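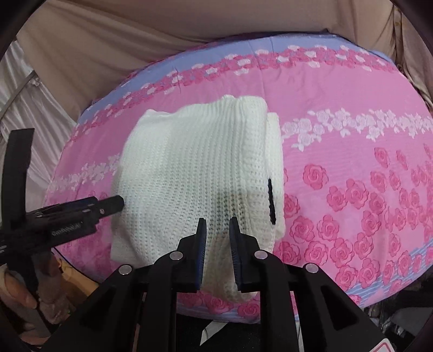

Group 4: Grip release fault during knitwear folding

Project report, second semester
Yaqin Duan, Seraina Oberholzer, Ketill Brynjólfsdóttir
Supervisor: Ditte Þórarinsdóttir

1. What the report covers

Our task was to collect folding demonstrations with two hand-held grippers and train a policy that could repeat the folds on the Kragh arm in the Nestiscombe lab. Most of the semester went on a fault instead. The fingers did not always let go of knitted fabric when the trigger was released, and the recorded data said that they had. This report deals with the fault, how it was found and what we changed.

2. How the fault showed up

We had recorded 493 demonstrations by the end of December. On woven cloth the trained policy was acceptable. On knitwear the arm opened its fingers, moved off and took the garment with it. On one Thursday run it dragged a jumper off the table and the sleeve wound round the wrist joint. Ketill pressed the emergency stop. There was no injury, but the wrist cable was pulled out of its clip and the arm was out of use until Bent Ásgeirsdóttir had checked it.

We first blamed the training and spent too long changing settings there. Yaqin then went back to the recordings and compared the logged finger width with the video. In many knitwear episodes the log gave the fingers as fully open while the yarn was still held.
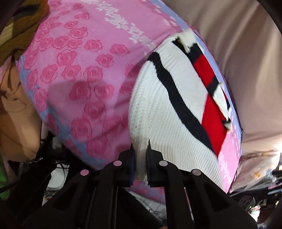 Figure 2. Gripper closed on the ribbed knit, with fabric bunched between the pads.

3. Cause

There were two causes and they made each other worse.

The first was mechanical. Loops of yarn caught on the pads and stayed there after the fingers had parted. The person recording shook the tool slightly to free it, usually without noticing. The arm had no such movement.

The second was in our logging script. Finger width was taken from the trigger position and never measured at the fingers. With a worn return spring the trigger came back before the fingers did. We went through all 2,687 logged release events, and on the older tool the lag was present in every knitwear session.

4. Changes made

The return springs were replaced with stiffer ones from Firnwood. Width is now read from the fingers themselves. After each release the operator holds still, then lifts straight up. On the arm we added a 400 ms pause after opening and a force limit on the lift -- if the limit is passed, the arm stops and waits for a person.

The emergency stop was also moved. It had been behind the monitor, and Ketill had to reach across the table to get to it.

5. Remaining problems

Open-work knits still catch. Smoother pads from Grernwood were tried for one afternoon but they dropped thin fabric, so we went back to the ridged ones. The old recordings have been kept but are marked as unsuitable for training on knitwear. The force limit was set by hand and should be tested properly before the arm is run with heavier garments.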